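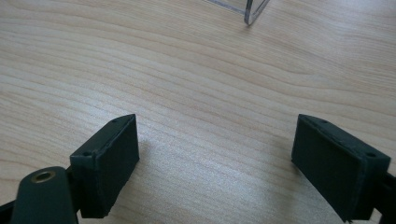
Comparing hand-held grippers at the workbench: tips for a fair test

A hand-held gripper is a pair of robot fingers on a handle that a person carries around and squeezes. People use them to try out finger shapes before bolting anything to an arm, and to record jobs with the camera on top. If you have more than one design to choose from, a weekend of testing on an ordinary table will tell you more than the parts list does. These notes come from putting two of them, the Hurkura and the Hornby, through the same chores on the same table. Most of it applies to any pair of grippers you might print, buy or be lent.

Set up the table first

Pick one table and stay with it. A wood-grain top is pleasant to work on but the pattern matters more than you would expect. Strong wavy grain gives a camera plenty to lock on to, while a plain white top gives it very little. If you do half your trials on one and half on the other, you are comparing tables.

Wipe the top down and let it dry. Crumbs and sawdust get between the finger and the object and change the grip, mostly with flat things such as cards and lids.

Look at the shine. A finished top in soft overhead light will still throw a pale patch up between the fingers, and the grain fades inside it. A clear object set down in that patch is hard to find on the recording. Slide the lamp over or turn the table a quarter turn, then check the camera view again before you start. Drawing one curtain was enough in our room until late afternoon.

Put clear boxes to the back. Transparent plastic shows up as a few bright edges and whatever is behind it, and it is easy to knock with a fingertip because you are watching something else. A strip of masking tape along the top edge helps.

Check the fingers before every session

Open the gripper all the way and look straight down at both fingers. They should sit at matching angles. If one leans in further than the other, it will touch first and push the object across the table before the second one arrives.

Run a thumb along the top edges. Molded or printed fingers chip at the corners, and a rough edge catches on cloth and thin bags. A few strokes with fine sandpaper takes care of it. Do both fingers, even if only one needs it.

Press each finger sideways where it joins its bracket. Any click or wobble means a screw has backed out. Tighten until the wobble stops and no further. Plastic strips easily and there is no good repair for a stripped hole except a new part.

If the linkage has metal inserts, look for a gap around the rim. An insert that has started to lift will let the pivot tilt. Warm it with a soldering iron and press it back level, then let it cool with no load on it. Take the part off the gripper before you do this.

Pads, tape and bare plastic

The Hurkura came to us with bare fingers and the Hornby with thin rubber pads, so the first round was not a fair one. We took the pads off the Hornby and ran everything bare, then padded both and ran it all again. That second round changed our ranking on three of the jobs.

For trial pads, self-stick shelf liner is cheap and peels off clean. Cut it a little short of the fingertip so the slanted point stays sharp enough to get under a lid. Leave any holes on top of the fingers uncovered, as you may want them later for a different tip.

Foam tape grips well for the first hour and then goes flat. If you use it, replace it between sessions.

Choosing the test jobs

Use things from the kitchen drawer and the workshop shelf. Our list:

A dish towel, folded once
A jar lid lying flat
A wooden spoon
A clear plastic box with nothing in it
A paper cup
A large hex nut
A roll of tape standing on its side

Put each one on a pencil mark so it starts from the same spot. Do a full set with one gripper, swap, and do the full set with the other. Then go back to the first. The third round shows you how much of the difference is practice, and for us it was a fair amount. The paper cup in particular went from a crushed mess to an easy pick with no change to the hardware.

Stop when your hand gets tired. We logged 341 picks in all and threw out the last stretch of one evening, where both grippers got worse together.

Working the trigger

Come in low. Bring the fingers down wide open until they hover just above the table, with the object between them, and then close. Closing on the way down is faster but it scrapes the tabletop and rounds off the tips.

Watch the shadows under the fingers. As a finger gets near the surface its shadow tightens up against it, and that is a better guide to height than looking at the finger itself.

Squeeze slowly for the last bit of travel. A person can feel the object stop moving through the handle. A motor on an arm can't unless you give it a sensor, so make a note of the jobs where you relied on feel.

Cameras

We tried the stock camera on each gripper and then a Kudix on both. Swapping to the same camera was the most useful thing we did all weekend. Before that, we had been blaming the Hornby's fingers for misses that came from its narrow view.

Whatever camera you use, both fingertips should stay in view with the gripper fully open. If one drops out at the edge, tilt the camera back a little. Dark fingers on a light table are easy to pick out – if your table is dark, put a bit of light tape on the tips.

Set exposure by hand and leave it. On automatic, the picture jumps every time a bright patch comes into view.

Wipe the lens at the start of each set. Fingerprints gather there from carrying the thing around.

Keeping notes

One line per pick is plenty: gripper, object, pads or bare, got it or missed it. Write it down before you reach for the next object. Video is fine as a backup, but going back through 300 clips to find the misses takes most of a day.

Write down which controller you used too. We ran a short test with a Hou board driving the fingers in place of the hand trigger, and its closing speed was set well above anything we did by hand. Those results are in a separate column and should stay there.

Which one we kept on the bench

With matching pads and the same camera, the Hurkura was better on flat things and the Hornby was better on round ones. The tape roll rolled away from the Hurkura more often than we would like. For cloth there was little between them. The Hurkura stays out for now, and the Hornby goes in the drawer with its pads in a zip bag so they don't pick up dust.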